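Putting the weights away: notes for the Clestine gym staff talk
Ruth Sotelo, February 2024

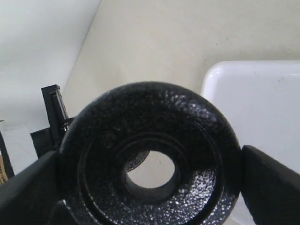 Start with the plates. They cause most of our mess. Ask who has had to hunt for a matching pair before a class. Wait for hands.

Cast iron first. The pebbled black finish hides dust well, so people skip it. Dry brush, then a cloth. No spray cleaner in the center hole — it sits in there and you get rust on the bar sleeve.

Storage. Plates stand on edge in the rack, same sizes together, heaviest at the bottom. We stopped stacking them flat at the Pekmont site in September. Fingers were getting pinched when people tried to lift the top one.

Carrying. One plate at a time for anything you can't hold against your body with both hands. Palesa Pillay will show the lift from the low rack. Let her do it twice, once from each side.

Cost slide. Replacing chipped and missing plates came to $2,263 last year. The new rack labels were $200. Pause here, somebody will ask about bumper plates. Answer: not this year.

Close-down check takes 2 people. One reads the labels, one moves plates. Sign the sheet by the door.

Hand out the sheet now, then take questions until the room is needed.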